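About Plarnden

Plarnden packs and sorts small goods for other companies: markers, rolls of tape, small bottles, and most other things that fit in one hand. 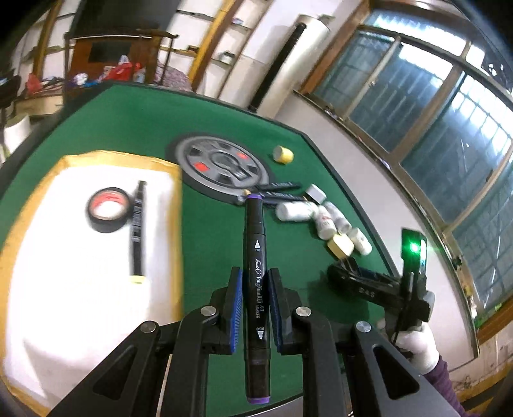
We started as a two-person packing service run by Ashok Tiwari and Borghild Åberg. Today we are 41 people. Most of us came in as packers, and many still do that work for part of the week.

Over the past few years a growing part of our sorting has moved to automated stations. The first one took over marker sets for a stationery customer, Postetti. It was slow at the beginning and it dropped a lot of caps. It now handles the plain sets, and people handle mixed orders, repairs and anything with a fragile label.

What changed for the staff

When we brought in the first station we told everyone that no jobs would be cut because of it, and none have been. The jobs did change. Six packers moved into what we call handling work. They pick up and set down everyday items with hand-held grippers, so that the stations can be taught from how a person does it. A packer with years on the line knows where to hold a marker so it doesn't roll, and that is the knowledge we want.

Handling work is paid at the same rate as line work, plus a training supplement. It is easier on the back - less lifting, fewer hours standing - but it takes patience, and some people tried it and asked to go back to packing. That is fine with us. Shifts are two hours at a time, then a change of task.

Not everything got better. The line is quieter and people who liked working side by side have said they miss it. Meenakshi Tyagi, our shift lead, moved the breaks so that handling and packing staff eat together again.

Who to talk to

Ľubica Šimek plans the stations and decides with the packers which items come next. Trygve Westerberg looks after training. New staff spend their first month on the line before they choose anything else.

Our next handling course starts in June. Applicants don't need a technical background. Ask for Trygve at the front office, or leave your name with any shift lead.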